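Print this page | E-mail this page

The Operator was required to show the arm each task by hand. Ingvild Moen had recorded 214 demonstrations for the Nurnine kitchen.

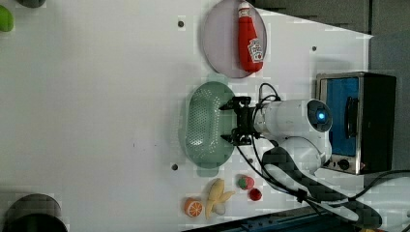

Arm and colander, Nurnine kitchen.

"Clause 3 forbids hesitation," said Inspector Michalík.

"It learns mine regardless," Moen replied, and took hold of the wrist. The Inspector amended the clause.
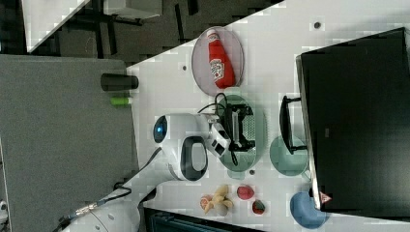
Gripper over the green plate.

Demonstration 215 was entered as hesitant and approved.

© Clovlow Stories | Contact | Back to top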